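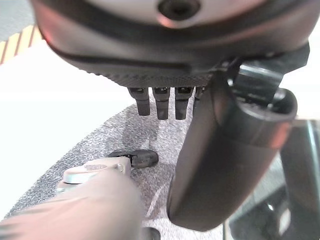
How many containers do I need to organize a small kitchen?

Fewer than the store says. Go through the cupboards first and put out everything you already own that has a lid. Most homes can handle the dry goods with old jars and whatever takeout tubs still close properly. Buy after that, if there's still a bag of rice with nowhere to go.

Are matching sets worth the money?

We doubt it. The Lenetti starter set costs $169 and comes with 20 pieces, and half of those pieces are lids. The containers look good on a shelf and they stack well. They also come in sizes that suit a shelf in a catalog. A standard bag of flour doesn't fit in the largest one, so you end up with a nice clear box of flour and a folded bag of leftover flour behind it, which was the mess you started with.

What about the Rudo drawer dividers?

Fine in a drawer that matches their measurements. Ours was a little wider and the whole thing slid forward every time we opened it. A strip of non-slip liner fixed that – and the liner on its own, with no divider, did most of the same work for the spatulas. Measure the inside of the drawer, including the height. The height is what catches people out with ladles.

Do I have to take everything out of the cupboards at once?

You'll read that you do. We've never seen why. Emptying a whole kitchen onto the counters gives you one very long afternoon and no place to make dinner. Do one cupboard, finish it, and close the door. If you only get through two on a Friday evening, the other cupboards will still be there.

Should I label everything?

Label what you can't identify by looking. Baking soda and cornstarch, definitely. Pasta, no. We tried the Omow label app for a month and spent more time picking a font than reading the labels afterward. Masking tape and a marker come off in the wash and don't need charging. Put the date on the tape too if it's going in the freezer.

How long should I keep something I never use?

The usual advice is a year. That's too short for a roasting pan and much too long for a chipped mug. Ask what you'd use instead if it were gone. If the answer is a thing in the same cupboard, you have your answer. Don't bother with the method where you box things up and wait to see if you miss them, unless you have a spare closet for the box. The box tends to stay.

Is there a right place for each thing?

There's a right place for the things you touch every day: close to where you use them, between your hip and your shoulder. Everything else can go wherever it fits. Diagrams with five colored zones assume a kitchen a lot bigger than most of ours. The apartments on Jitpraphai Lane have four cupboards and one drawer. Try drawing zones on that.

Do lazy Susans work?

In corner cupboards, yes, for short and heavy things such as jars of sauce. Tall bottles tip over when you spin it in a hurry. In a normal cupboard a round tray wastes the corners, and a cheap rectangular bin you can pull out holds more.

What about those lists of 100 things to throw out today?

We read three of them. They all had expired coupons, dried-up pens and single socks on them, and not much that takes up real space. A slow cooker you don't like takes up more room than everything on the list put together. Start with the big stuff.

How do I pack a kitchen for a move?

Small boxes, plates on edge, towels between the pans. Moving companies will offer you special dish boxes with cardboard cells inside. They help with stemware. For everyday bowls, plain paper does the job if you use enough of it. One reader sent us a packing list that ran to 82 lines for a one-bedroom place, with a column for spices. Write "kitchen, open first" on the box with the kettle and a couple of mugs, and keep that one with you.

Do you earn anything from the products you mention?

No. We paid for the Rudo dividers and the Lenetti set ourselves, and we returned the set. The refund took until September.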